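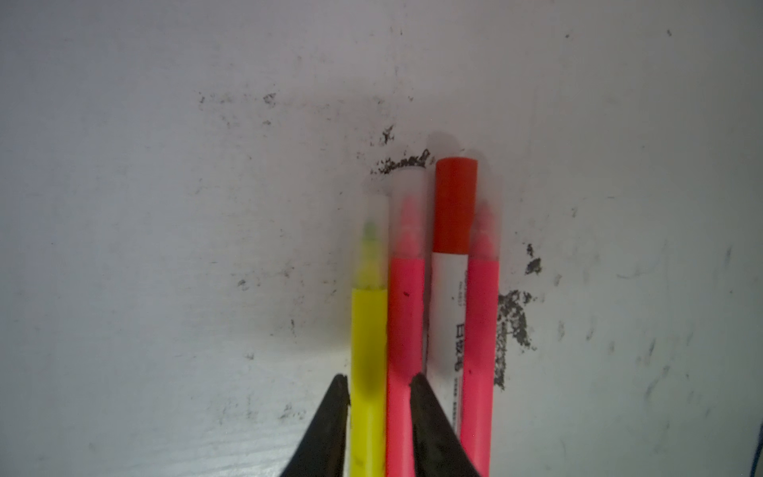
Uma cliente escreveu-nos em setembro a dizer que já tinha deixado de comprar marcadores fluorescentes com tampa opaca, que perdia tempo a abrir três para encontrar o cor-de-rosa, e a perguntar se os Bititz continuavam a ter a tampa fosca translúcida. Continuam! E continuam no conjunto misto, ao lado do marcador de quadro branco Heo, que é a combinação que mais nos pedem na Rirkimton desde que abrimos a secção de escrita.

# Conjunto misto de secretária: marcadores fluorescentes Bititz + marcador de quadro Heo

**Conteúdo:** um fluorescente amarelo, dois fluorescentes cor-de-rosa, um marcador de quadro branco com tampa vermelha e corpo branco
**Referência:** 1381
**Página revista em:** outubro de 2019

Gostamos mesmo muito deste conjunto. É pequeno, cabe em qualquer copo de lápis, e resolve a maior parte do que se faz entre uma mesa com papéis e um quadro na parede: sublinhar, voltar a sublinhar com outra cor, levantar, escrever uma data em grande, sentar outra vez. Quem estuda para exames conhece bem o circuito, e quem prepara aulas também.

## Os fluorescentes

O amarelo Bititz puxa um bocadinho para o verde. Há quem prefira um amarelo mais quente, cor de gema, e nesse caso aconselhamos o Pomska clássico (referência à parte, mais abaixo). Para texto impresso a preto, o nosso favorito é este: vê-se de longe e deixa ler tudo o que está por baixo, mesmo em notas de rodapé com letra miudinha.

O cor-de-rosa é vivo, daqueles que se encontram logo ao folhear um caderno. Vêm dois no conjunto porque foi essa a cor que mais gente nos pediu para repor em separado, e faz sentido: o amarelo costuma servir para a primeira leitura e o cor-de-rosa para a segunda, a dos conceitos, das fórmulas, das datas, de tudo aquilo que se vai reler na véspera com pouca paciência. Também dá jeito ter um na mochila e outro em casa.

A ponta do amarelo é chanfrada. Usada pelo lado largo, cobre uma linha de texto normal numa só passagem; rodando ligeiramente o marcador, fica-se com um traço fino que serve para sublinhar por baixo ou para fazer uma seta na margem. Quem nunca usou ponta chanfrada estranha na primeira página e habitua-se na segunda.

Depois há a tampa. É fosca e deixa adivinhar a ponta lá dentro, o que parece um pormenor sem importância até se ter uma dúzia de marcadores em pé no mesmo copo. Confirma-se a cor sem tirar nada e percebe-se se alguém voltou a pôr a tampa errada no marcador errado (acontece em todas as salas de aula do mundo).

## O marcador de quadro

O Heo tem corpo branco e uma tampa opaca, cilíndrica, de topo plano, num vermelho com um toque de laranja. A tinta é vermelha. Sai com apagador seco em quadros brancos lacados ou de vidro, e nós próprios temos um quadro de vidro no armazém onde o usamos todos os dias para marcar as faltas de stock.

O traço é firme e cheio. Em quadros grandes, lê-se sem esforço do fundo da sala, desde que se escreva com letra de tamanho decente, claro. Para esquemas com muitas cores convém juntar-lhe um preto e um azul, que vendemos avulso. O vermelho sozinho funciona muito bem para correções, prazos e títulos.

Pedimos só atenção a uma coisa: é um marcador de quadro, não é um fluorescente. Em papel fino, a tinta passa para o outro lado. Em paredes pintadas, fica.

## Como experimentámos

Antes de incluir um artigo no catálogo, andamos com ele na mão durante uns tempos. Com os Bititz enchemos cadernos, fotocópias, páginas de revista e folhas impressas a jato de tinta. O resultado mais bonito foi no papel de impressora comum, onde a cor assenta uniforme e quase não se notam as sobreposições. Nas fotocópias também correu muito bem.

No jato de tinta é preciso esperar. Se a folha acabou de sair da impressora, a ponta arrasta o preto e fica suja, e depois vai deixando um rasto acinzentado nas linhas seguintes. Passa-se a ponta num papel de rascunho até a cor voltar a sair limpa. O mesmo conselho vale para quem sublinha por cima de caneta de gel, que seca devagar e nos estragou umas quantas linhas.

Em papel de revista, brilhante, os fluorescentes demoram mais a secar e borram se lhes passarmos a mão. Para isso usamos lápis de cor, sem drama nenhum.

O Heo foi testado no quadro de vidro e num quadro lacado já com bastante uso. No vidro apaga lindamente. No lacado antigo ficou uma sombra rosada depois de um fim de semana inteiro, que saiu com um pano húmido e uma gota de detergente.

## Cuidados

- Guarde os fluorescentes deitados ou em pé, como preferir. A ponta é de feltro e aguenta as duas posições.
- Guarde o marcador de quadro deitado. Se viver num copo, deite-o de vez em quando durante umas horas.
- Aperte a tampa até ouvir o estalido. Uma noite destapado é quanto basta para o Heo começar a falhar.
- Limpe o corpo com um pano húmido. Os dedos com tinta deixam manchas no plástico, sobretudo no amarelo, e saem melhor no próprio dia.
- Não carregue na ponta chanfrada. Com a mão leve, a aresta mantém-se e o traço fino continua fino.

## Para quem serve

Para estudantes do secundário e da universidade, sem dúvida. Para quem dá explicações e tem um quadro pequeno ao lado da mesa. Para escritórios onde o planeamento da semana ainda se faz à mão (há mais do que se pensa, e ainda bem). Temos também encomendas de bibliotecas, que usam os fluorescentes nas listas de devolução, e de uma oficina de costura que marca moldes de papel com o cor-de-rosa.

Para crianças muito pequenas preferimos outras gamas, com pontas mais grossas e tinta que sai da roupa com mais facilidade. A tinta dos Bititz sai das mãos com sabonete, mas do algodão branco nem sempre.

## Encomendas para escolas e escritórios

O conjunto vende-se à unidade ou em caixas de 30. Quem precisar de mais de 100 conjuntos deve escrever-nos antes de encomendar, para combinarmos a entrega e reservarmos as cores. No início do ano letivo o cor-de-rosa esgota sempre primeiro e o amarelo fica a olhar para nós na prateleira.

É possível trocar a composição nas encomendas por caixa. As trocas que aceitamos neste momento:

| Em vez de | Pode levar |
|---|---|
| um fluorescente cor-de-rosa | um fluorescente amarelo |
| o marcador de quadro vermelho | um marcador de quadro preto ou azul |
| o fluorescente amarelo Bititz | o amarelo Pomska clássico |

O Pomska clássico tem a tampa opaca, fica o aviso a quem, como a cliente do início da página, gosta de ver a ponta. Em compensação, o tom é mais quente e cansa menos a vista em folhas muito sublinhadas.

## Perguntas que nos fazem

**Os fluorescentes são recarregáveis?**
Não. Já pedimos à Bititz uma versão recarregável e havemos de insistir.

**Posso usar o marcador de quadro em folhas plastificadas?**
Pode, e fica ótimo. Apaga com um pano seco se for no mesmo dia; depois disso, pano húmido. Experimente primeiro num cantinho, há plásticos mais porosos do que outros.

**O cor-de-rosa nota-se nas fotocópias a preto e branco?**
Nota-se um pouco, como um cinzento claro. O amarelo quase desaparece, por isso é o que usamos em documentos que ainda vão ser copiados.

**A tampa encaixa na parte de trás do marcador?**
Nos Bititz sim, e fica bem presa. No Heo encaixa mas abana, e nós costumamos segurá-la na outra mão enquanto escrevemos.

**Vendem só os dois cor-de-rosa?**
Vendemos, avulso, na página das cores individuais. Se a encomenda for pequena, vão em envelope almofadado junto com o resto.

## Envio e trocas

Enviamos a partir do armazém da Rirkimton nos dias úteis. Se algum marcador chegar seco ou com a ponta esmagada, basta mandar-nos uma mensagem com a referência e o número da encomenda e segue outro na remessa seguinte, sem ser preciso devolver o primeiro. Para trocas de cor, pedimos que o conjunto venha por abrir.

O verde e o laranja da mesma gama Bititz estão encomendados e vão ter página própria quando chegarem. Já os experimentámos, e o laranja é uma maravilha!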